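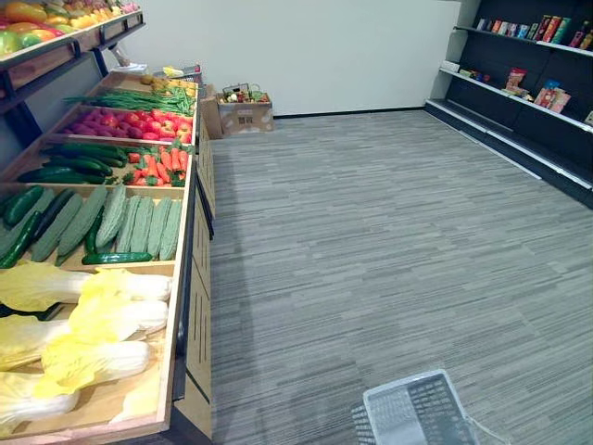
Grocery bay, produce stand on the left, packaged goods on the black shelving.

Lab notebook, Friday, visit to the Ukico demonstration hall, Flarnurbridge

Arrived 10 a.m., signed in, hall open to visitors until mid-afternoon. Purpose on our side: see whether the Karell picking stack copes with mixed produce well enough to justify a trial on our own bench. We run boxes and tubs at present and nothing soft.

The talk before the demo was short. Hutapea is their name for the planner, Karell is the grasp model plus the low-level hand control. The two are versioned separately, and the host said most of their regressions this spring came from a mismatch between them. Same trouble as ours. Ask for their compatibility table when they send the slides.

Training set for the produce task is 1564 demonstrations, all teleoperated, all in the same hall. They do not mix in simulated grasps for this task. I asked how many were discarded before training and the host did not have the number to hand.

Layout notes for our own mockup. Tiered bins, light wood, low front rim. Tomatoes share the stand with carrots, cucumbers and bitter melons, so round, tapered, straight and ridged shapes all sit within a short reach of each other. Side panels are slotted. Bottom shelf of the metal unit opposite is kept empty. Carpet tile on the aisle floor; check whether our base drifts on carpet before copying that part.
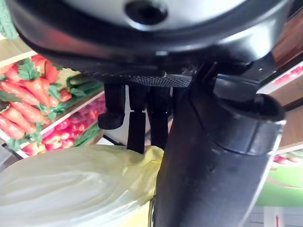

Finger pads are changed every 14 days whether or not they look worn. The host's view is that a slow loss of friction is harder to find in the logs than a torn pad, and I agree. We change ours on failure only. Put a fixed interval on the maintenance sheet and see what it does to the slip count.

Bagged items came up in the questions. Plastic film gives them two separate problems: highlights in the wrist view that move with the arm, and slack material that closes between the fingers before the load does. Their current approach is to approach from above, close slowly, lift a short distance, pause, then recheck the grip before the transfer. The pause costs time on every pick. They have tried making it conditional on the item class and went back to doing it always.

Grip force limit is set per class, by hand, in a plain text file. No learned force yet. Tomato is the lowest value in the file. I would have expected the leafy items to be lower, but they bruise theirs less than they expected, according to the host. Not convinced this carries over to our stock.

Head view and wrist view are both fed to the model at the same rate. The head view is used to choose the bin and the wrist view takes over close in. The handover is soft, no hard switch. Worth trying on our side; our hard switch produces a visible jerk at the changeover.

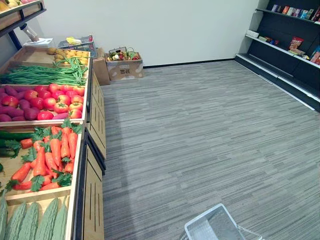
Restocking between sessions is done from memory, with no template. They want the variation in the bins and do not record it beyond the video. For a data set that is fine. For an acceptance test I would want the starting layout written down, otherwise two runs cannot be compared. Raised this, host noted it.

Latency: asked, got 6 frames from observation to command on the current build. Did not ask at what frame rate. Should have.

Safety arrangements were ordinary. Stop button with the operator, second one at the aisle entrance, visitors held behind a line during motion. Nothing to copy that we do not already have.

To do
Request slides and the Hutapea/Karell version table.
Ask for frame rate, discard count and pad material.
Price tilted bins, same general arrangement, three tiers is enough for us.
Try the lift, pause and recheck sequence on tubs first, then on bagged salad.
Carpet test for the base, an hour at most.
Write up the soft handover as a ticket and attach the jerk plot from May.

Left at 2:30. Travel claim still to be filed.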